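Kiyoshi Hattori and the long way round

I'd been told Kiyoshi Hattori was hard to pin down for a chat, so when he rang me back on a Sunday and said "now's good, I've got soup on" I grabbed a pen and sat on the stairs. We were there for over an hour. I hope the soup survived!

Kiyoshi has been walking the old drove road from Prinberg to Stallelholm in bits, a weekend at a time, and writing down what people along it call things. Gates, puddles, the end slice of a loaf. He has 1,006 words so far, all on slips of paper, and he is nowhere near finished. 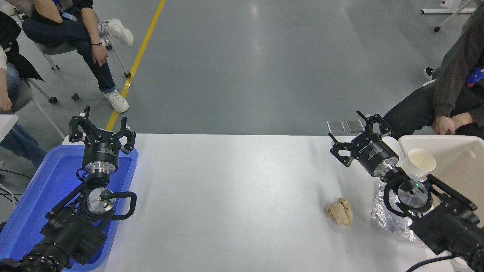 Oakley Local History Club

"It started with a stile," he told me. "A farmer near Dadel called it a lipper, and two miles on a woman had never heard the word in her life. She said it was a step-over and looked at me as if I was daft." He went home and wrote both down, and then (his words) it got out of hand.

I asked how he gets people talking, because I'd be hopeless at it. He says he asks for directions, even when he knows the way. "People love giving directions. They'll tell you about the bent tree and the place where the bus used to turn, and by then you've got three words you never had before." He doesn't record anyone. He tried it once and the man went all stiff and started talking like the news.

The walk itself is about 19 miles if you do it in one go, which Kiyoshi never has. He thinks the middle section is the best, where the track drops down to the ford and you can hear the weir well before you see it. I did that stretch in June with my sister and we lost the path twice, so I was glad to hear he has too. "Every time," he said. "There's a hedge that moves. I'm sure of it."

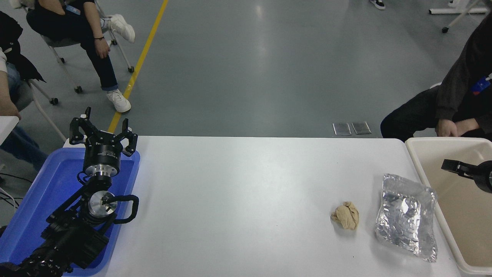 Paper is the thing he worries over most. He writes on whatever is in his pocket, backs of envelopes, paper bags, the lot, and copies it out in the evening if he can still read it. Plenty gets screwed up along the way, and I know that feeling — my own notes from our call could easily have ended up like that beige ball of paper on the white table, wrinkles and all. He keeps the good slips in shoeboxes, 14 of them now, sorted by parish and then by mood. I asked what "by mood" meant and he laughed for quite a while and didn't tell me.

His favourite word so far is "smoorly", for a morning when the mist won't shift. He got it from a retired postman who then denied ever having said it.

He'd like to hear from anyone with family along the Stallelholm end, where he says he has hardly a dozen words and most of those are for mud. Rude ones are welcome too, though he'll put those in a separate box. You can leave a note for him at our next meeting, and please write clearly!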